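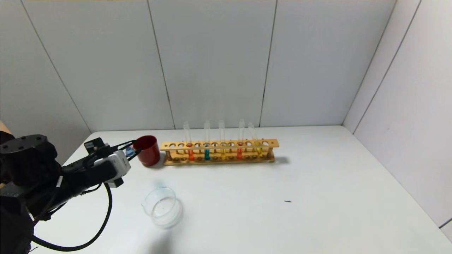
*A red cup and a wooden test tube rack on a white table.*

# How to keep score at a pickup basketball game

Last updated: 2022-11-21

I started to keep score for our pickup league in Kondham in September, and I made many mistakes. This page explains the method I use now. You need one notebook, two pens of different colors and a clock that both teams can see.

## Before the game

1. Draw a line down the middle of the page. Write the home team on the left and the visitors on the right.
2. Write the shirt number of every player, then the name. Ask the captains to check the spelling.
3. Under each team, make a row of 7 small boxes for team fouls.
4. Agree with both captains on the length of the game. In our league we play four quarters of ten minutes.

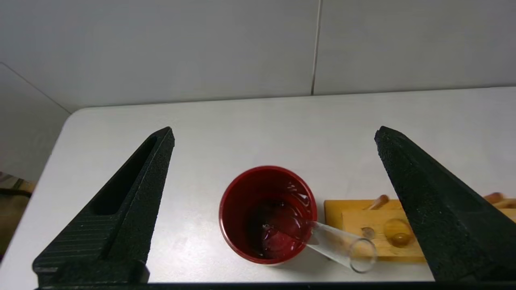

If a player comes late, add the name at the bottom of the list. Do not squeeze it between two lines, you will not be able to read it in the fourth quarter.

## During the game

Write each basket next to the player as 2 or 3, and a free throw as 1. A missed free throw is a small circle. At the same time, cross out the next number in the running score. I do the running score first — it is the one people shout about.

Change the pen color at the start of every quarter. When Hullness played Hattar, we had a difference of two points between my page and the scoreboard, and with the colors we found the missing basket in the second quarter.

For fouls, write P for personal and T for technical beside the player, then fill one team box. The team boxes start again each quarter, so draw a new row.

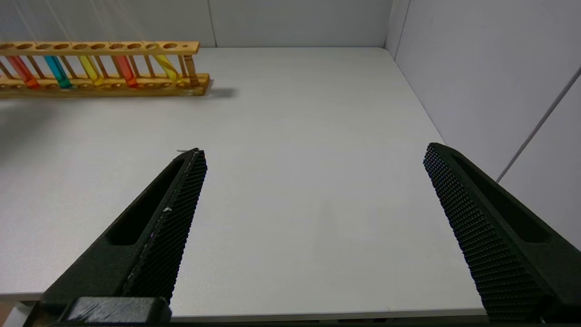
At each break, add the points of all players and compare them with the running score. If the two totals are different, tell the referee before play starts again.

## After the game

Draw a thick line under the last number and circle the final score. Both captains sign the page. Take a photo of it the same evening and send it to the league — paper gets lost easily in a sports bag.

Najwa Srour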